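Kobzar batting stats tracker, reviewed by Eluned Gwilliam

The Kobzar logs swing speed and contact point from a sensor clipped to the bat knob. I ran it through one winter of cage work, 3,068 swings in all, with 2 bats.
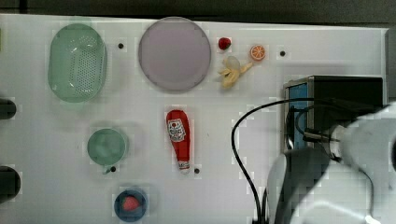
Colander and plate on the white tabletop.

Pairing is quick. The sensor holds up to 3,000 swings before it must sync, and the oldest are overwritten after that. Sync on Tuesday night if you hit on weekends.

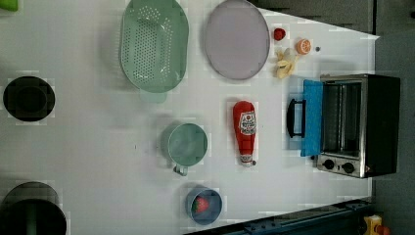 Swing speed agreed closely with the radar at the Risilley cages. Contact point did not. Of the full set, 238 swings were logged as misses when the ball was clearly hit, most of them bunts and check swings. 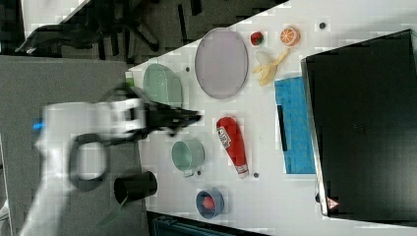
The older Drositham unit handles bunts better but has no export. Kobzar writes a plain spreadsheet file, one row per swing, with time stamps.

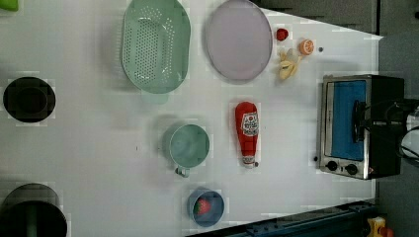
The clip loosened on the thinner knob and needed a wrap of grip tape. Recommended for tracking bat speed. For contact data, wait for the next firmware.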